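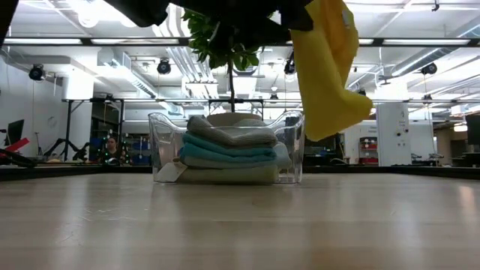 How did the Flirwood reunion go this year?
It went really well, and I'm still tired from it, in a good way.

November 1, 2021

I've been home since lunch and my bag is still sitting by the door. I'm going to write this down before it all runs together, which it already has a little (did we eat before the slideshow or after? Before, I think, because I remember holding a fork when the lights went down).

The drive to Prernell was 328 miles and I did the whole thing in one go with two stops. Should have been three. My cousin had offered me the pullout couch, and that couch and I have met before, but it beats a motel and there's coffee in the morning!

So, the hall. We had 102 people signed up and 94 came through the door, and after last year's reunion on a screen it was so good to be in an actual room with that much noise in it. Half of us hadn't been together since we were in our twenties. Some people I knew right away from across the parking lot. One man hugged me for a long time and I had no idea who he was until he said the name of our old street.

Palacios did the food again. The chicken was better than I remembered, and the rice ran out early, same as the time before. Somebody's aunt brought four trays of walnut cake without telling anyone, so no one went hungry. I had two pieces and wrapped a third for the road — it got as far as the gas station. 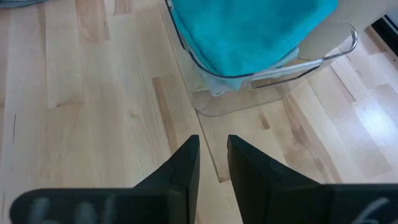

What is the Basia Fund money going toward?
Mostly the school library back in Flirwood, which needs a new roof before the shelves can go in.

I was nervous about that part of the night. I'd been asked to get up and explain it, and I hate a microphone. I'd practiced all through October, mostly in the car, and then I lost my place on the second card and just talked. It was fine. People asked good questions, especially the table of younger ones who were born over here and have never seen the building. One of them wanted to know if they could send books, and which language, and whether comics were all right. I said comics were very all right.

We passed the baskets after that and the total came to over $100 a table, with more promised. I'd like to see the promises turn into checks, but I'm not going to fret about it tonight.

Then dancing. My knees are not speaking to me.

The talk at the end was all about next year and whether it should stay in Prernell or move closer to those of us out west. I voted for closer, no surprise there. It didn't get settled, the hall wanted us out by midnight and we were still stacking chairs.

Have to call my sister tomorrow and tell her who asked after her. Also need to mail back the blue serving spoon, which came home in my bag somehow.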